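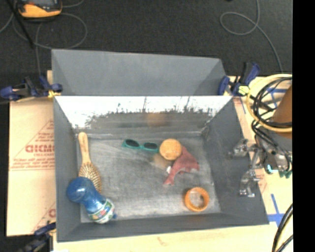
3.2 Materials

The study used 320 household and personal items, all of them things that people keep in bathrooms, hallways and bedside drawers. We bought 275 of them new from Sowerby, a mail-order supplier of mixed household goods, and collected the rest from a secondhand store in Grasturano. Items were included if an adult could pick them up with one hand and if they weighed less than a full bottle of shampoo. Food, medicine and anything with a blade were left out.

Each item was given to one of 13 groups by two coders working alone. The groups follow the Etis household list, with two changes. We merged "hair care" and "grooming" because our coders in the pilot round could not keep them apart, and we split "textiles" into worn and unworn pieces. Washcloths, rags and handkerchiefs went into the unworn group. Scarves and socks went into the worn group even when they were folded flat. Disagreements were settled by discussion, and most of them concerned small decorative pieces with no clear use.

3.3 Bin contents

Items were presented in shallow sets in a gray open-top bin. Figure 2 shows part of one set: a wooden hairbrush with its pins facing up, a glossy blue bottle-shaped item with a patterned band, a pair of teal-green sunglasses, and a crumpled dusty-red cloth. Sets were drawn so that hard and soft items appeared together. We did this to match the drawers recorded in the home visits (Section 2.4), where cloth was nearly always mixed in with harder things and often hid part of them.

Figure 2. Mixed set of personal and household items in the sorting bin.

There were 40 sets in total. The items in a set were tipped in from a paper bag and left as they fell, except that anything standing above the rim was laid down by hand. Overlap was allowed. In Figure 2, for example, the blue item lies across the lower part of the hairbrush. We did not smooth or fold cloth pieces, and we did not turn items to show a label or a front side.

The bin was the same for all sets. It is an old one, and its floor is scuffed and scratched. We considered lining it with felt but decided against this after the pilot round, in which the lining bunched up under heavier items and participants spent time straightening it.

3.4 Sorting task

Participants stood at the work surface with the bin in front of them and three empty trays to the side. They were asked to empty the bin and put things away "the way you would at home." The trays had no labels. No time limit was given, and participants could move an item from one tray to another as often as they liked until they said they were done.

After each set we wrote down which items shared a tray and asked the participant to name each tray in a few words. These names were later coded by use ("for going out"), by place ("bathroom stuff"), by material ("soft things") or as other. Names that fit two codes, such as "bathroom towels," were given both.

Sessions were held in the Trekov building between 10 a.m. and 4 p.m. Participants took a break halfway through, and the order of sets was different for each person. Sets in which an item broke or fell on the floor were dropped from the analysis for that participant only.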